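Hand-held grippers go head to head at the sink as Condadine compares two finger designs

Sun 17 May - The wet-area bench at Condadine has been a busy spot this spring, and anyone who has walked past it lately will have seen people standing at the counter with a gripper in each hand, working their way patiently through the sort of chores most of us do without a second thought. The workshop is comparing two sets of fingers for its hand-held grippers, one from Cumex and one from Oddsson, and it has now passed the halfway point of a trial that began back in December.

The idea is a friendly one. Each operator takes a pair of grippers, picks up mugs and bottles, moves cloths from one side of the sink to the other, and then does it all again with the other set of fingers. So far the team has logged 2099 attempts with the Cumex fingers and 2089 with the Oddsson ones, which is about as even as anybody could hope for when lunch breaks and flat batteries are part of the picture.

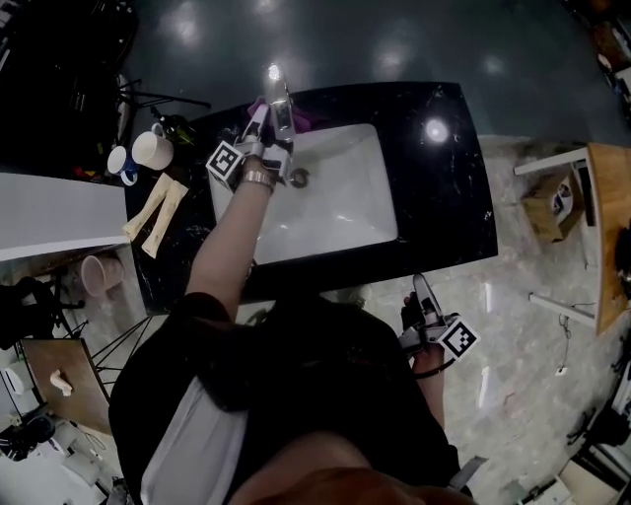 Cloths have been the hardest, and by a good margin. A mug handle gives a finger something to hook or pinch, but a crumpled cloth will slide, fold over itself or come up in a bunch, and the operators say the Oddsson fingers, being a little softer at the tip, are kinder to work with there. The Cumex set has done better with bottles, especially ones lying on their side, and it seems to tire the wrist less over a long session - a point that came up again and again in the feedback sheets.

Tracking has had its own share of attention. Polished stone throws back a lot of light, and the team threw out 407 attempts early on after the markers on the grippers were lost for too long at a stretch. Lowering the ceiling lights helped a good deal, and so did a new version of the Asirine software, which now warns the operator right away when it loses sight of a marker.

The next round will bring in plates and cutlery, with at least 100 attempts planned for each set of fingers before anyone sits down to compare the numbers. Condadine expects to share the full results on its website later in the year, along with the feedback sheets.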